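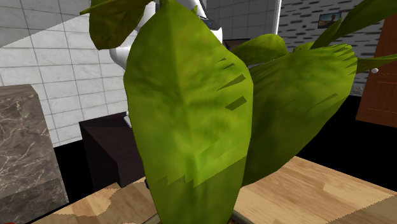 Recolha em simulação para o projeto Ayele: o braço branco por trás das folhas de uma planta.

Ayele: o que estamos a aprender com as demonstrações simuladas

Por Hamdia Kumsa, grupo de automação, Horelden

Caros leitores, no boletim de dezembro o meu colega Shoaib Pirzada apresentou o projeto Ayele e prometeu notícias quando a recolha estivesse mais avançada. Cabe a mim cumprir a promessa. Escrevo em português, que não é a minha primeira língua, e agradeço à Rahel Holzer a leitura paciente deste texto.

O objetivo do projeto é ensinar um modelo a pegar em objetos de cozinha e de mesa a partir de exemplos. Cada exemplo é uma demonstração completa: uma pessoa comanda o braço dentro do simulador, e o sistema guarda as vistas das câmaras, as posições das juntas e a abertura da pinça. Até ao fecho deste número temos 2186 demonstrações guardadas, feitas em 55 disposições diferentes da sala. Entre uma disposição e outra mudamos os móveis, os revestimentos das paredes, a luz e os objetos sobre a mesa.

A maior discussão do trimestre foi sobre as vistas tapadas. Em muitas disposições há uma planta perto da zona de trabalho, e uma das câmaras pode ficar com o braço quase todo escondido. O Mulugeta Wolde queria retirar esses exemplos do conjunto. A Hawi Beyene defendia que deviam ficar, desde que outra câmara mostrasse bem a tarefa. Fizemos dois treinos curtos, um com eles e outro sem eles, e decidimos guardá-los com uma etiqueta própria. Assim, quem usar os dados pode escolher. 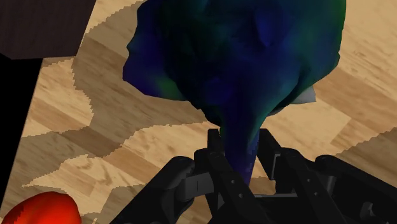 A segunda questão é a forma dos objetos. No início trabalhávamos sobretudo com caixas e latas, e o modelo habituou-se a procurar duas faces paralelas. Por isso acrescentámos formas irregulares à biblioteca. Um objeto azul e verde como este, com uma parte superior larga e cheia de saliências, obriga o operador a pensar antes de fechar a pinça: aqui os dedos apertam a zona mais estreita, e o volume maior fica por cima. Pedimos aos operadores que não procurem sempre a mesma solução. Se duas pessoas pegam no mesmo objeto de maneiras diferentes, as duas demonstrações interessam-nos, e mesmo uma tentativa falhada é guardada, com a indicação de que falhou.

Quanto às etiquetas, mudámos também a regra sobre o início do exemplo. Antes, cada operador marcava o começo quando lhe parecia bem, e alguns esperavam até a pinça estar muito perto do objeto. O modelo via então poucas aproximações — e a aproximação é a parte em que ele erra mais.

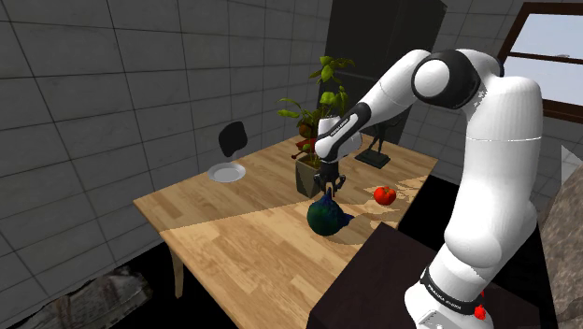
Agora a gravação começa com o braço na posição de repouso e termina só depois de a pinça abrir e se afastar. Os ficheiros ficaram mais pesados, e a transferência entre Horelden e Sornville demora mais do que gostaríamos. A Rahel está a preparar uma forma de compressão que não estrague as imagens de profundidade.

Para anotar as sessões continuamos a usar o Tallex, a nossa ferramenta interna. A nova versão permite marcar a oclusão por câmara e corrigir o nome de um objeto em todas as sessões ao mesmo tempo. Quem ainda tem a versão antiga deve pedir a atualização ao Mulugeta antes de abrir sessões novas, pois as etiquetas de oclusão não aparecem nela.

Procuramos ainda colegas de Sornville que queiram experimentar o comando remoto. Não é preciso ter experiência com robôs. A Hawi explica os comandos e acompanha a primeira sessão — as inscrições fazem-se diretamente com ela.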